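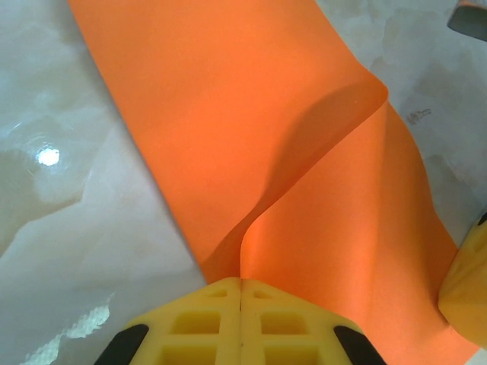
**Figure 3.** Wrist camera view during a fold trial. The finger tips are closed on the base of the raised flap.

### 4.2 Lost grip during folding

The most common fault in the Zutcombe trials was a lost grip partway through a fold. Of the 2,326 folds attempted, 708 ended this way. The arm kept moving along its planned path with nothing in the fingers, and the controller logged the fold as complete.

We traced the false reports to the grip check. The Gendell controller decides whether material is held by comparing finger width with a stored closed width. With thin, flexible sheet, such as the orange material in Figure 3, the difference between the two was smaller than the drift in the width sensor. The fingers could be pressed together on a crease or on nothing, and the reading was the same.

A second fault made the first one worse. When a flap sprang back, the next step still drove the fingers down to the height of the folded layer. In seven cases the tips hit the work surface hard enough to trip the force limit, and the arm stopped. One of these stops cracked a finger at its base. The Noonan arm has no soft stop in this mode, so we lowered its speed for all later trials.

We then added a check from the wrist camera. After each grasp, the arm lifts a short distance and the software looks for a fold line meeting the finger tips. If it finds none, the arm opens, backs off and tries again. In a repeat run of 100 folds, no lost grip was logged as complete. The check does slow each fold, and it fails under strong glare from a polished surface.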